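**Sourdough going flat since I moved to Grurbridge - is it the water?**

I moved from Pesmont to Grurbridge in January and brought my starter with me. Same flour, same scale, same Dutch oven. In Pesmont I got a good rise every time. Now the dough spreads out when I shape it and the loaf comes out wide and gummy near the bottom.

My recipe is 800 g bread flour, 80 percent water, 2 percent salt, 20 percent starter. I let it sit on the counter for five hours, shape, then refrigerate overnight. The kitchen here is colder than my old one. The tap water smells a little of chlorine. Do I need to buy bottled?

Posted by kedside_baker

---

**Delali Quansah**

Probably not the water. Chlorine can slow a starter down a little, but city water rarely stops one. If you want to rule it out, leave a pitcher on the counter overnight and use that. Some cities treat with chloramine, and that won't air out, so check the water report or try one batch with filtered.

The colder kitchen is the bigger change. Five hours at 75 degrees and five hours at 66 degrees are very different things. A gummy bottom and a dough that won't hold its shape can both come from stopping the first rise too early. Go by the dough and forget the clock. You want it up by half or a bit more, domed at the edges, with some bubbles on top. At 66 degrees that can take eight or nine hours.
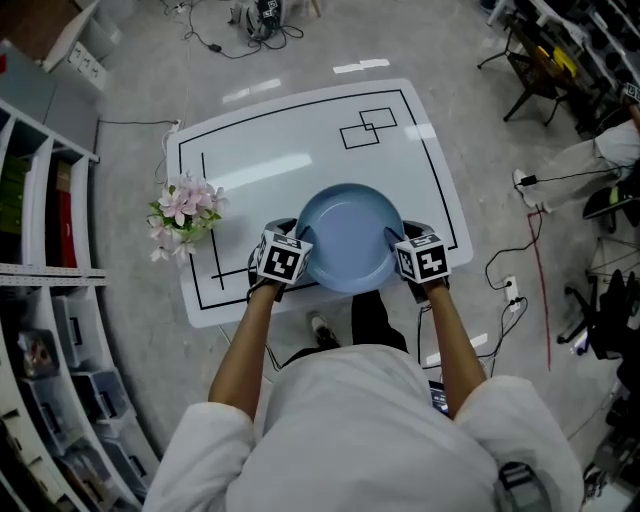
Use a straight-sided container for the first rise if you have one, and put a rubber band at the starting level. In anything that flares out it's hard to judge how much the dough has grown. Mine rises in the oven with only the light on, but check the temperature in there first - some ovens get too warm.

Also feed the starter twice a day for a few days before you bake. It should double between feedings.

---

**mtk34**

80 percent is a lot of water. Drop to 70 until it works again, then go back up.

---

**Rye_or_wrong**

Are you higher up now? I'm at 2,680 feet and had to change my times, but mine got faster. I have a Kuroda proofing box and set it to 76. Not cheap, but it fixed my winter bread. Bottled water did nothing for me.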